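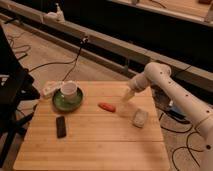
Paper cup on a green saucer, light wood table.

Menon Legal Clinic
Office Safety and Confidentiality Walk-Through, November
Walked by: Zoila Ospina and Charmaine Le Roux
Copy to: Yoga Chong, Juwita Wuisan

Marks: OK = fine as found. FIX = needs work, name beside it. N/A = doesn't apply to us.

We did the second floor first this time, then the lobby, and what a difference from the spring round! Comments are Zoila's unless they end in CLR.

1. ENTRANCE AND LOBBY

1.1 Front steps even, handrail tight — OK
The rail used to wobble at the top post and now it doesn't move at all. Lovely to be able to write OK on this line.

1.2 Door mat flat, no curled corners — FIX (Juwita)
Left corner lifts. Half our clients come in on a cane or with a boot on after a fall, so please swap it before the rain sets in. A heavier rubber-backed one would do it.

1.3 Door closer slow enough for a wheelchair or walker — OK
I went through with the loaner chair, both directions, no rush.

1.4 Sign-in sheet doesn't show earlier visitors' names — OK
The peel-off slips are great. Each one goes straight in the locked box and the next person sees a blank line. I'd love to see the Nikdale office try these. CLR

1.5 Fee and intake notices posted and readable — FIX (Yoga)
The contingency fee notice is good and clear in English. The Spanish one is still last year's wording. Yoga has the new text, it only needs printing.

2. INTERVIEW ROOMS

2.1 Talk can't be heard from the hallway with the door closed — Room A OK, Room B FIX (Charmaine)
We took turns reading an old newsletter out loud in each room while the other one stood outside. Room A: not a word. Room B: I got every third word, mostly through the gap under the door. A door sweep should help, and I'm happy to fit it myself. CLR

2.2 Chairs with arms, at least one per room — OK
Clients with back injuries have told us they really notice this. Keep them!

2.3 Clear way out for both client and interviewer — OK

2.4 No papers from another matter left out — OK
Checked both rooms at 8:30 before the first appointment. Clean.

2.5 Tissues, water, spare pens — OK
Pens low in Room A. Topped up while we were there.

3. FILE ROOM

3.1 Door locks on its own when shut — OK

3.2 Key log matches keys on the hook — FIX (Zoila)
One key signed out with no return time. The key itself was on the hook, so it's a paperwork slip, but the log gets read if anyone ever asks who had access to a medical file. I'll go over it with the new clerks.

3.3 Shelves anchored, nothing heavy above shoulder height — OK
The Ulska shelving is in and bolted to the wall. I pulled on it as hard as I could — solid. All 92 boxes of closed injury files are now on the lower three shelves, which took Tirta Khoo most of two afternoons. Thank you, Tirta!

3.4 Closed files past their keep date set aside for shredding — FIX (Yoga)
15 boxes are ready. They need an attorney's initials before they go. Please check minors' cases twice, as the clock runs differently for them.

3.5 Physical evidence bagged, tagged and logged — OK
Spot-checked the broken stair tread and the two helmets. Tags match the log, signatures complete. Really nice work by the intake team. CLR

4. FIRE AND ELECTRICAL

4.1 Extinguishers in place, gauge in the green — OK
All in the green. The one near the copier could use a bigger sign.

4.2 Exit signs lit — FIX (Juwita)
Back stair sign is dim. The landlord has been told, ticket 258.

4.3 No extension cords across walkways — OK
Big improvement. The cord that crossed behind the front desk is gone now that the printer has moved.

4.4 Space heaters — N/A
None found, hooray.

5. COMPUTERS AND PHONES

5.1 Screens lock when staff step away — FIX (all)
Two were open at lunch. Windows key and L, everybody, it takes a second.

5.2 Front desk screen can't be read from the lobby — OK

5.3 Dralusness backup ran last night — OK
Restored one old demand letter as a test and it opened fine. First time we've tried a restore and I recommend doing it every round. CLR

TO BUY
Door mat, door sweep for Room B, extinguisher sign, pens. Yoga has approved up to $400 for the lot.

Open items get rechecked before the holiday closing. If you finish one early, write your initials beside it on the copy taped inside the supply closet door. Room B first, please.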